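Section 4. Working Alongside the Two-Arm Sorting Cell

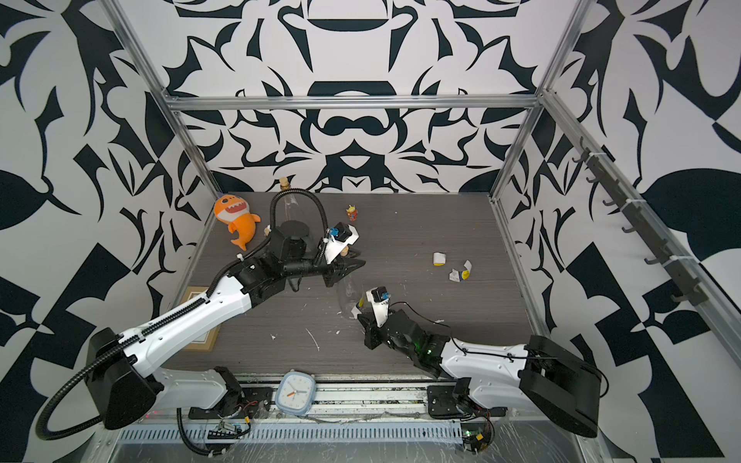
Figure 4-1. Sorting cell with both arms reaching toward the floor board and mixed items in place.

4.1 Purpose
This section applies to all staff of the Korcombe returns department whose duties include the sorting cell. It replaces the hand-sorting instructions for bench items. Bulky goods continue to be sorted by hand.

4.2 Changes to duties
Sorters no longer pick each small item from the tote. The sorter on shift loads the cell, watches the first picks of each batch, and decides on any item the cell sets aside. Final grading of returned goods remains a staff decision. Questions about job grades or shift patterns should be addressed to Dalal Awwad in Personnel.

4.3 Loading a batch
1. Confirm on the panel that the cell is in HOLD and that both arms have stopped.
2. Clear leftover items and scraps from the floor board. Small pieces of paper are easily missed under a gripper.
3. Place the new items flat on the board and leave a hand's width between them where possible. Batches may combine soft toys, cups, bottles and wrappers.
4. Stand bottles upright, with the stopper or cap fitted.
5. Enter the batch number, step back behind the yellow line, and press RELEASE.

Note: Clear plastic is hard to make out against the dark floor board. Watch the first pick of any transparent item.

CAUTION: Do not reach between the arms while the cell is released. A motionless arm may start without warning.

CAUTION: Circuit boards and wiring are exposed along the base rail. Keep liquids away from the front of the cell - this includes cleaning spray.

4.4 Items set aside
1. Return the cell to HOLD.
2. Remove the item and grade it by hand.
3. Record the item under code 2141. Do not reload it in the same batch.

4.5 Stopping work
Any employee may stop the cell at any time and need not ask a supervisor first. Stops are not counted in individual performance records. After a stop, only a trained operator may release the cell. Training is booked through Tania Debnath, extension 800.

Revised Wed 15 May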